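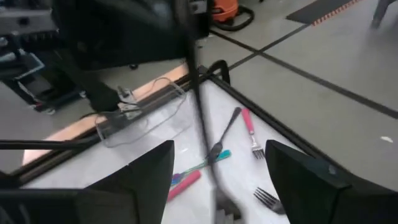 Varios utensilios sobre una mesa de tablero blanco.

Llevo desde diciembre enganchada a Calov, el juego de rol para móvil de Dredano, y por fin puedo contaros algo bueno: ya está aquí la actualización de invierno. Se llama Sirolo, salió el 2 de enero de 2020 y pesa bastante, así que mejor descargadla con wifi (yo no lo hice y me quedé sin datos en el autobús).

Lo gordo es la región nueva, una costa llena de acantilados donde los enemigos pegan mucho más fuerte que en el resto del mapa. Se entra por el faro, hablando con la guardiana, y para eso hace falta haber terminado el capítulo del molino. Trae dos mazmorras y un jefe final que a mí me ha tumbado ya no sé cuántas veces — y eso que iba con el equipo al máximo.

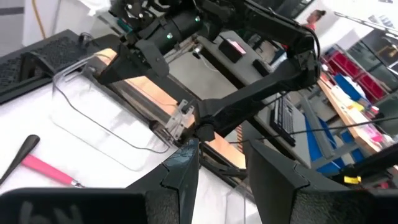

También han tocado las clases. La arquera pierde algo de daño en el disparo cargado, y en los foros hay un buen enfado con eso, pero el alquimista por fin sirve para jugar en grupo. ¡Ya era hora! Las pociones se lanzan ahora sin parar de correr y el hielo dura un poco más.

Para celebrarlo hay un evento de conexión diaria. Si entráis todos los días hasta que acabe os lleváis 2.456 gemas, y con el pase de temporada la cosa sube a 3.763. Yo no he comprado el pase, de momento me aguanto, aunque la capa azul que regalan me está tentando muchísimo.

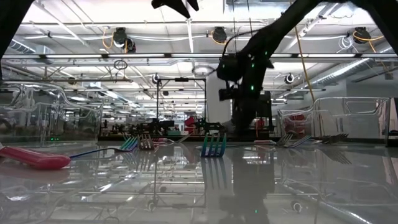

Un tenedor con mango rojo de plástico, a la izquierda de la mesa.

Y ojo con el gremio Cosgrove, que en mi servidor ya va primero en la clasificación de la costa, con casi 2.063 puntos. El mío anda por la mitad de la tabla y estamos buscando gente que pueda jugar por las noches, a ser posible con un sanador decente. Las plazas se piden desde la pestaña de gremios, con nivel treinta como mínimo.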